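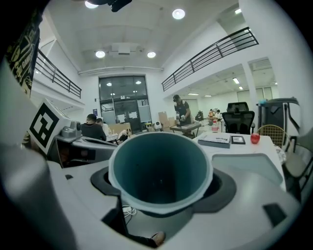 Visite de la laiterie Haugland, à Lelbridge – notes prises dans le car du retour

Partis à 3 de chez Belis, arrivés en retard évidemment (déviation après le pont). Accueil par Oda Lie, qui gère l'affinage. Blouse, charlotte, surchaussures, et on y va.

D'abord la réception du lait. Deux quais, un seul ouvert le matin. Ensuite la salle des cuves, très bruyante, on entendait une phrase sur deux. J'ai noté : caillage plus lent en février, ils rallongent le temps de repos. A redemander par mail.

Les caves, c'est le meilleur moment. Environ 1 325 meules sur planches d'épicéa, odeur de champignon et de pierre humide. Retournées à la main deux fois par semaine les premiers mois. Sanne Jacobs a posé plein de questions sur le sel – réponse un peu vague, saumure maison, ils ne donnent pas la recette.

Dégustation à la fin : le Zivanora jeune, correct sans plus. Le vieux, superbe, des cristaux, un goût de noisette grillée. J'en ai repris trois fois. Prix à la boutique raisonable, prévoir un sac isotherme.

Côté pratique : parking gratuit derrière le bâtiment, visite sur réservation, compter deux bonnes heures. Il fait froid en bas, prenez un pull. La boutique ferme a midi pile, on a failli rater la caisse.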